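Home Helper for Guests' Apartments - Vinus, Birnport

Vinus is looking for one home helper to join our small team in Birnport. We rent furnished apartments to people who stay for one month or longer, mostly nurses, ship engineers and families who are between two houses. We have 13 apartments in four buildings, all inside the old town, and you can walk from one to another.

The position is part-time, 66 hours per month, with the possibility to take more hours in August if you wish. The start is in January.

What you will do

You will prepare the apartments before a new guest comes. This means changing the bed linen, cleaning the kitchen and bathroom, airing the rooms and checking that everything on the apartment list is in its place. Between guests you will also make small repairs, for example changing a light bulb, fixing a loose cupboard door or putting new felt under the chairs. For bigger work we call Kyriakidis, the company which takes care of our plumbing and heating, and you will open the door for them.

Once per week you visit the apartments where guests stay longer. You bring fresh towels and you ask if something is needed. Guests are often tired from work, so we like a person who is friendly and does not stay too long.

We keep the rooms simple. Every apartment has a good bed, a table for eating and working, and enough lamps, so that the guest does not need to use the ceiling light in the evening.
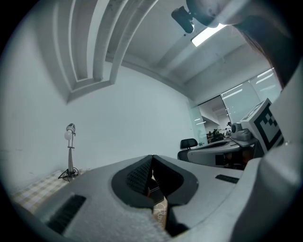
What we ask from you

You have done cleaning or housekeeping work before, in a hotel, a private home or a hospital.
You can carry a laundry bag up three floors. Two of our buildings have no elevator.
You speak English well enough to talk with guests and to write a short message. Perfect grammar is not necessary - mine is also not perfect.
You can work alone and you keep the keys safe.
A driver's license is welcome but we do not require it.

What we offer

The pay is 1,000 per month for the 66 hours, paid on the last working day. Extra hours are paid at the same hourly rate. You will get work shoes, two aprons and a monthly bus card. The contract is for one year, and after this we would like to make it permanent.

You can choose if you prefer to work mornings or afternoons, except on days when a guest arrives. Arrival days are written in the Jetcombe calendar, which you can open on your phone. We will show you how to use it in the first week, and during this week you will not work alone.

How to apply

Please send us a short letter and a list of your earlier jobs, by e-mail or by post to the Vinus office in Birnport. A photo is not needed. Write also which hours suit you and when you could begin. We accept applications until 31st December.

We will invite some applicants for a talk at the office and a short walk through one apartment. If you have a reference from an earlier employer, please bring it with you then. Everybody who writes to us will receive an answer, also when it is a no.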